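Written rules first, then the robot

Svenja Hamann keeps the rulebook for sidewalk delivery robots at Liller, and she would like it to be shorter. It runs to 90 pages. "Forty of those are about curbs," she says.

Hamann joined the company as a test engineer and moved to safety practice when the town of Flerkville asked for written operating rules before it would grant a permit. The town wanted to know how fast a robot could go near people, who could stop it and what happened when it lost its signal. Liller had answers, but they were spread over emails and people's heads.

"We had three teams giving three different stopping distances," she says. "None of them was wrong. They had measured from different points on the robot."

The rule now says distance is measured from the front edge of the body, including any flag or basket. A robot that can't confirm its position stops, turns on its lights and waits for a remote operator. It does not try to get out of the way by itself — a point she argued over for months with Marius Cârstea, who runs the operators' room. He thought a stopped robot in the middle of a walkway was a hazard of its own. The compromise lets an operator move it at walking pace, with both cameras working.

Every rule has to pass in simulation before a robot tries it outdoors. The current set has 470 test runs, and a software change means doing all of them again. Many take place on a paved plaza beside a road, where a low curb and a line of bollards mark the edge.

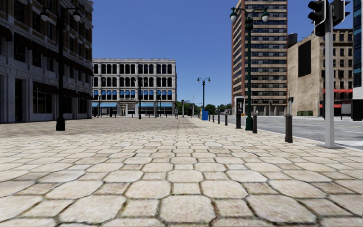
What the tests leave out

Hamann is careful about what a passed run means. "It tells me the software followed the rule in that place, in that light. It doesn't tell me the rule is any good."

Clear weather is overused, in her view, and so are empty walkways. From September, each rule will also need a run in rain and one with a crowd. Failed runs will be kept on file with the passes, and someone outside the software team will sign off on both.

Asked what she would tell a smaller operator, she says to start with the stop button and write down who is allowed to press it. At Liller, the answer is anyone.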